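Desktop tower (computer case)

A desktop tower is the upright box that holds the working parts of a personal computer. I've been taking them apart since my brother-in-law gave me a dead one in a carrier bag (the bag split on the bus, of course), and I still love opening one up! You may also see it called a system unit, or a "base unit" if you went to school when I did.

Layout

The biggest thing inside is the motherboard, the flat green or black board that everything else plugs into. The processor sits on it in a square socket, held down by a metal frame, and normally there's a cooler on top. Memory goes in the long thin slots nearby, and a graphics card, if there is one, goes in an expansion slot.

The power supply is the metal box that turns mains electricity into the low voltages the parts need. Its label tells you what it can deliver, and mine at home says 600 watts, far more than I ever use. Drives live in a cage, and office machines often have coloured tabs or latches (blue is a favourite) on the bits you're meant to pull or press. I do wish every maker did this.

Opening and working

Most people lay the tower on its side with the open side up. Switch off at the wall and pull the plug out first, then touch bare metal on the case before you touch a board. Dorothy Mottram, who taught my Monday evening class in Faltness, had us draw every cable before we unplugged it, and I moaned about it for weeks, but I still do it. Never open the power supply itself! It can hold a charge after it's unplugged.

Open towers on their sides, with the motherboard, graphics card and power supply in place
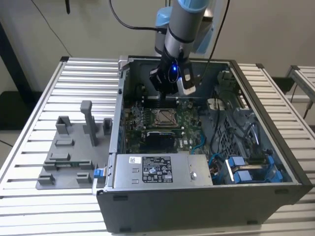
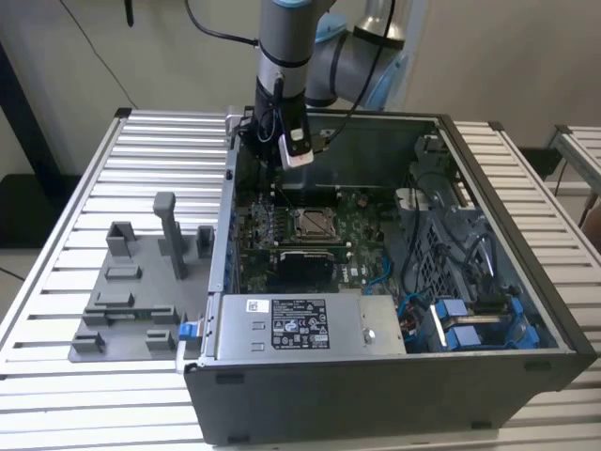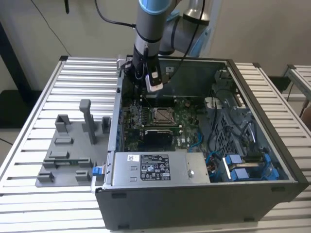

What should I do before fitting a cooler back on a processor?

Wipe off the old thermal paste with a lint-free cloth and a little isopropyl alcohol, let it dry, and put a small fresh blob in the middle. Then tighten the cooler's screws a bit at a time, working corner to corner.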